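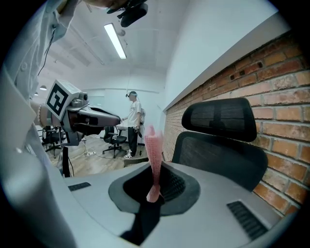
The letter said 1366 of them had been chosen for what it called a skills partnership. Hưng Vương read it standing up in the Drorkley canteen, then sat down and read it again, and it was no better sitting down.

He had folded hospital linen for Drorkley since he was nineteen. Now he was to do it at Natora, in a room with a brick wall and good chairs, holding a gripper in each hand where his hands used to do.

"Just fold as you normally would," said the young woman from Natora.

"I don't normally wear these."

"You'll get used to them."

He did, which annoyed him. By the end of the first week he could pinch a hem and turn a corner and lay a pillowcase flat. Each go was saved with a number. He was on 1314 when she told him, very kindly, that his thumb was interesting.

"Interesting how?"

"You flick it before you let go. The others don't. The model likes it."

His aunt, old Mrs Quách, had taught him that flick on wet sheets in a back yard. She had not been paid for it either.

They were paid 70 pence more an hour than on the floor. Sasano, who had worked the press beside him for years and now stood at the next table with a headset pushed up into his hair, thought this was marvellous.

"Warm room, sitting down half the day," Sasano said. "What's your complaint?"

"What happens when they've got enough?"

"They said they'll never have enough."

"They said that about sheets."

Sasano pulled the headset down so that he needn't answer.

In March the manager came over from Drorkley with biscuits. He told them the machines would take away the dull part of the work and leave people free for the rest. Hưng asked what the rest was. The manager said it was a great question. He wrote something on his pad, and from where Hưng stood it looked very much like a straight line.

After the biscuits he went back to his table. The young woman checked his straps and asked if he was ready.

"Could I do one badly?" he said.

"Sorry?"

"Drop it. Leave out the thumb."

She thought about it properly, he gave her that. "We do need some failures," she said. "They're useful too. It learns from those."

He looked down at the pillowcase. It had a blue stripe, and a laundry mark in the corner that he had probably ironed over a hundred times without seeing it. He took hold of the hem.

"Recording," she said.

He folded it the way he always had, flick and all, and reached for the next.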